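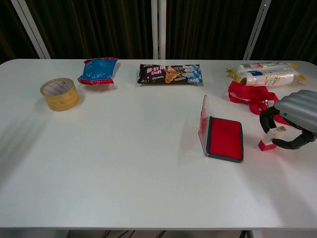 Gholamreza Bagheri asked at the midterm review whether we were testing the gripper or testing the camera, and said the report should make up its mind. He had a point. Our first draft mixed the two, so the numbers in it could have come from either one. The version you are reading keeps the camera and the arm fixed and changes only the gripper fingers.

Comparing Two Finger Designs on a Stamping Task
Final report, 3/15/22

1. What we set out to do

The task is to pick up a small stamp, press it on a red ink pad, and press it on paper. A person does this without looking. For a gripper it is awkward, as the stamp body is short and smooth, and any slip in the grasp turns into a tilt at the stamp face. A tilted face picks up ink on one side and leaves half a mark.

We compared two finger designs on the same arm. Flurevex fingers are curved and close into a loop around the object. Skisik fingers are straight with flat pads. We wrote the control script ourselves and called it Gil. It has no feedback from the fingers, only position and a closing current limit.

2. Setup

All trials were run on the white table with the curtain drawn behind it. We left small everyday items along the back, such as packing tape and wrapped snacks, so that the camera had to find the stamp with other things in view. The red lanyard was added in January after Ardalan Ranjbar pointed out that nothing else in our layout was the same color as the pad. It did cause trouble, see section 4.

The ink pad was used with its lid open in every trial. We did not try to have the arm open the lid.

3. Procedure

We ran 400 trials, half with each finger design. Each trial had the same steps:

Locate the stamp and the pad from one camera view.
Grasp the stamp by its body.
Move over the pad, lower, press, lift.
Move over the paper, lower, press, lift.
Return the stamp to its start position.

A trial passed if the whole mark could be read. We scored the marks by eye. Both of us scored every sheet separately and then talked through the ones where we disagreed. Dropped stamps were scored as failures and the trial was not repeated.

4. Results

Of the 400 trials, 300 passed and 100 failed. In 77 of the failures the cause was tilt. The rest were dropped stamps and wrong locations.

The curved fingers dropped the stamp less often but let it rotate more. Once the body leans inside the loop, the arm has no way to straighten it, and pressing harder on the pad tends to make the lean worse. The flat pads held the angle better when the grasp was centered. When it was off center they pushed the stamp out sideways.

The wrong locations nearly all happened with the lanyard close to the pad. Gil looks for a large red area and takes its center. With the strap touching the edge of the pad, the center moved toward the strap and the stamp came down on the plastic rim. We fixed this late by adding a check on the shape of the area, but the trials reported above were all run before the fix.

5. Problems we did not solve

Ink builds up on the stamp face over a long session and the marks get heavier. We wiped the face every time we changed fingers, which was not often enough. Some of the early sheets may have been scored more kindly than the late ones.

We also changed the closing current once, partway through the curved finger trials. It is noted in the log. We should have started that set over.

6. If another group continues this

Start with thin rubber on the flat pads. We ordered a sheet from Zastine but it came too late to use, and it is in the drawer under the bench with the spare finger screws. A second camera looking from the side would show the tilt before the stamp reaches the pad, and the script could then put the stamp down and grasp it again. The log files and the scored sheets are in the project folder, sorted by finger design.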